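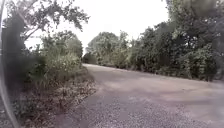

1. Wultora upkeep
I took notes, so blame me! Nantana swapped the left wheel belt and cleaned the camera cover — tire pressure is 30 all round.
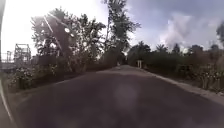
Elis Skyrme wondered if the belt was too tight, and wanted it checked again after 39 miles. Fine by us.

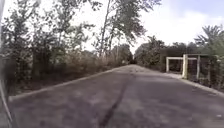

PARTS
Delali orders 4 spare belts from Darko.
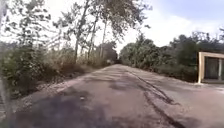

Who charges the battery before the next run?
Prapai does, overnight, with the slow charger.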